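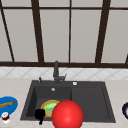
Brendirby

I run a small guest house with more sheets than sense, and for years I have been on the lookout for a stain soap that would save me sending every marked pillowcase off to the laundry. A friend in the trade swore by the Trumov stain bar, so I ordered a box and have been using it since March, which I think is long enough to have an opinion!

First, the good. It is lovely on make-up. Foundation, lipstick, that orange stuff people put on their legs before a wedding — all of it came out of white cotton after a bit of rubbing and a normal wash at 42 minutes (the short cycle on my machine, bless it). It was nearly as good on tea. Red wine took two goes, and one tablecloth still has a faint grey ring that only I would notice, but I do notice it every time I lay the table.

Now the grumbles. Curry defeated it completely. I tried it on a napkin, left it overnight, tried again, and ended up cutting the thing into dusters. The bar also goes soft if you leave it sitting in its own puddle, and the little tray it comes with has no holes, so do find it a proper soap dish. The smell is rather strong too, a sort of lemony school corridor, although it does fade once everything has been on the line.

I got through more than 53 pillowcases before the first bar was down to a sliver, so I can't complain about the value. I've kept the laundry for the big tablecloths and the duvet covers, and the rest I now do at home of an evening with the radio on. Four stars from me, and I have already ordered another box.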